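Search this guide
Print this page | E-mail this page
Reading time: 5 min

Part 3: Setting Up Your Sorting Station

If you've gotten through Part 2 you've already picked your spot and talked your household (or your office mates) into going along with it. Good! Now we get to put the thing together. I've set up the Imano station in my own kitchen, in my sister's garage in Lelside and in the break room at work, and I made different mistakes each time, so I'll try to steer you around all of them.

You'll need a table, the Imano rail kit, the sheet of labels, a damp cloth, a pencil and a screwdriver. The kit comes with a little wrench that I lost right away. A regular one fits fine.

Before you start

Check the number on the bottom of your rail. If it says 1527, you have the older rail and your clips go on from the front. Everybody else, your clips go on from the back. I spent a whole evening trying to push them on the wrong way and bent two of them, and Hendrik Willems at the Ollville store was very nice about selling me more.

CAUTION: The rail ends are sharp until the caps are on. Put the caps on first, before you do anything else with it. Keep kids and curious cats in another room for this bit.

Putting up the rail

1. Wipe down the wall behind the table and let it dry all the way. The sticky pads hate dust and they really hate grease, so if you're near the stove, wipe it twice.

2. Hold the rail up and mark both ends with your pencil. The top of the rail should sit 27 inches above the tabletop. I know that sounds high! You want room to lift a full bag straight up without banging your knuckles.

3. Peel the backing off one pad at a time. Not all at once, please. They will find each other.

4. Press the rail on, starting from the left, and lean on it while you count to 99. (I hum something.)

5. Put in the two screws if you're going to hang anything heavier than paper bags. The pads alone are okay for light stuff.

6. Leave it alone overnight.

NOTE: Renters, you can skip the screws and stand the rail on its feet at the back of the table. The feet are sold separately, and the long ones are the ones you want. The short ones tip.

Choosing your groups

Now for the fun part, or at least I think it's fun. How many groups you sort into depends on what your town picks up. Look at your local pickup sheet before you stick down a single label. In Ollville we put cans and bottles out separately, paper goes in its own bag, and glass has to be driven to the drop-off. My sister in Lelside puts nearly everything in one bin, so her station is mostly a place to rinse things and get them off the counter.

1. Write your groups on scrap paper first and tape them up with nothing else. Live with them for a few days.

2. Watch where people hesitate. If someone stands there holding a yogurt tub and looking at you, that label needs better words.

3. Give each group its own container. Color helps a lot more than fancy wording does, especially with little kids or guests who don't know your system.

4. Put the group you use most on the side people walk in from. For us that's cans.

5. Once everyone's happy, stick the real labels on. They come off once, maybe, if you're gentle.

Don't feel you have to buy the matching bins, either. They're nice, and I have the tall ones at home, but pretty much anything that stands up by itself will get you going. Start small if you're trying to sell the idea to a doubtful family, because a big row of bins scares people off and a couple of small containers doesn't.

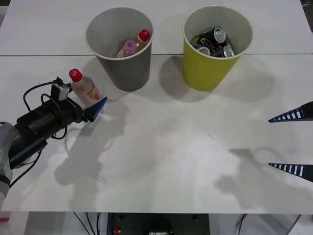 Then there's the caps question, which I get more than any other. Caps on or caps off? It depends on who picks up your recycling, so ask them. Ours wants them left on. Celeste Caldeira, who wrote the first version of this guide, had hers off for years, and she still keeps a jam jar on the table for loose ones. If your town wants them off, hang a small jar or tin from the second clip and you'll be all set.

Emptying and keeping it clean

1. Empty any container when it's about as full as you can close your hand over. Waiting longer means stuff on the floor.

2. Give bottles and cans a quick rinse before they go in. A splash is plenty, you don't need soap.

3. Wipe the tabletop when you empty things. Sticky rings set hard if you leave them through a warm week.

4. Once a month, check the clips and snug up the screws.

CAUTION: Don't push cans down with your bare hand to make room. Torn edges cut, and I have the scar on my thumb. Use the flat end of a wooden spoon, or just empty the thing.

NOTE: If the rail starts to lean, take everything off it first and then look at the left-hand pad. It's nearly always the left-hand pad. Spare pads come in packs of 3, and you can get the Aliyu ones too, which are thicker and hold better on bumpy paint.

If you have the lid kit, hang on to it for now and don't snap the hinges together yet. They go on after the bag hoops, and those are in Part 4.

Print this page | E-mail this page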